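Moving my desk back against the brick wall today, which has meant finding out what lives on it. A short thread, for anyone who enjoys other people's glassware.

1/ I write at one desk. It has a stack of drawers, a wide one in the middle and a hutch on top. I bought it to write at. Since November it has been a sideboard with a chair.

2/ Item one is the green bumpy tumbler. My aunt calls this pattern Droko, with great confidence, and I have never found a trace of it anywhere. Paid 60p for it at the Lellton car boot. It holds pens, or tea, depending on how the week's going.
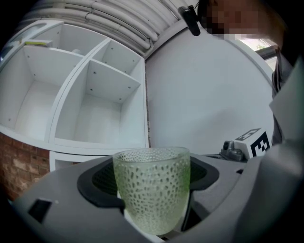
3/ Rosalind Montoya has already messaged to say bumpy glass is "coming back". Rosalind said the same of fondue. I had 3 of these once and they've been leaving home one at a time ever since.

4/ Rule for the shelves: if I haven't touched it since winter, it goes. I've touched everything, mostly to get at the thing behind it.

5/ The bowl is harder. Greenish, round, a present from Trinity Esposito when I moved to Stavard. It has held keys, satsumas and, for one whole spring, a single battery I believed to be flat. (It was fine. The torch was broken.)

6/ Have tried it on the desk, where it takes up exactly the room a laptop wants. Have tried the hutch, where it looks like a trophy for something minor. That leaves the floor.

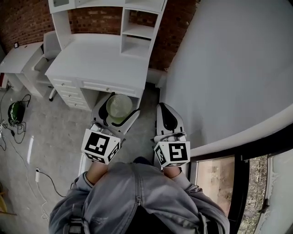

7/ I'm told you can't keep a bowl under a desk – you'll put your foot in it. I will, yes. Probably by teatime.

8/ The centre drawer, meanwhile, contains takeaway menus, 2 tape measures and the instructions for a kettle I gave away. I've shut it again.

9/ Verdict so far: tumbler stays, bowl on probation, menus protected by law. If anyone near Stavard wants a fondue set, ask Rosalind.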